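Hundel Routes: README

Version of 16 July 2019

Hello, and thanks for downloading! Hundel Routes is a collection of cycling routes in and around Provport, from gentle rides along the harbour to rough climbs behind Kuravport that will leave your legs humming for days. I started it as a folder of my own rides and it grew from there. If you're visiting for a week and want to know where to ride without a guide, or you live here and are bored of the same old loop, you should find plenty to keep you busy.

What you get

The download holds 35 routes as GPX files, plus one spreadsheet called routes.csv. Each route has its own row in the spreadsheet, with these columns:

route_id: a short code, the same as the GPX file name
start: a place name, nearly always somewhere with parking or a station
length_km: measured along the track
climb_m: total climbing in metres
surface: road, gravel, trail or mixed
grade: easy, medium, hard or very hard
water: yes if there is a tap or shop on the way
notes: anything else I thought you'd like to know

Between them the routes cover 1,163 km. The highest point is the mast above Kuravport at 1,429 m, and the view from up there on a clear morning is the best I know (take a jacket, even in summer, it blows like mad).

How the grades work

Easy means you could take a ten-year-old on an ordinary bike. Medium has some proper hills but nothing steep for long. Hard means more than 500 m of climbing or a stretch of loose rock, and very hard means both, usually at the same time! I grade for a fairly fit rider on a dry day. After rain, add one grade to anything marked trail. The clay on the Georgiou side sticks to everything and you'll be carrying your bike before you know it.

Loading the files

Copy the GPX files to your bike computer or phone as you would any other track. They are plain tracks with no turn prompts, so if your device wants a course, convert it first. Some older units choke on tracks with lots of points. For those there's a folder called light, with the same routes thinned out. You'll notice it on the hairpins, where the line cuts the corners a bit, but it's perfectly good for finding your way.

Where the tracks come from

I rode all of them myself, most of them more than once. Where two recordings disagreed I kept the one with the cleaner signal. Heights come from the bike computer's pressure sensor and drift with the weather, so please treat the climbing figures with a pinch of salt. 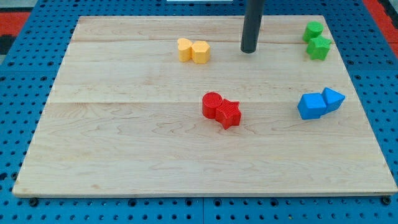
Known problems

KV07 crosses the river by the old footbridge, which closes when the water is high. The way round by road is in the notes.

GE03 and GE04 share their first part, so don't add them together when planning a long day. Ride GE03 out and come home on the coast road. It's glorious.

PR11 passes through a farm gate. Leave it as you find it.

The gorge in KV02 plays havoc with the signal, and the track wanders into the stream. Stay on the path, obviously!

Coming next

I want to have the forest tracks north of Georgiou in by October, along with two night-friendly loops on lit roads in Provport. A version of the spreadsheet in miles is on the list too.

Using and sharing

Ride them, copy them, change them, print them for your club. If you put them on your own site, please say they came from Hundel Routes and link back, so people can find the newest files. If a path has been closed or moved, send me the route_id and where it happens, and a fresh track if you recorded one.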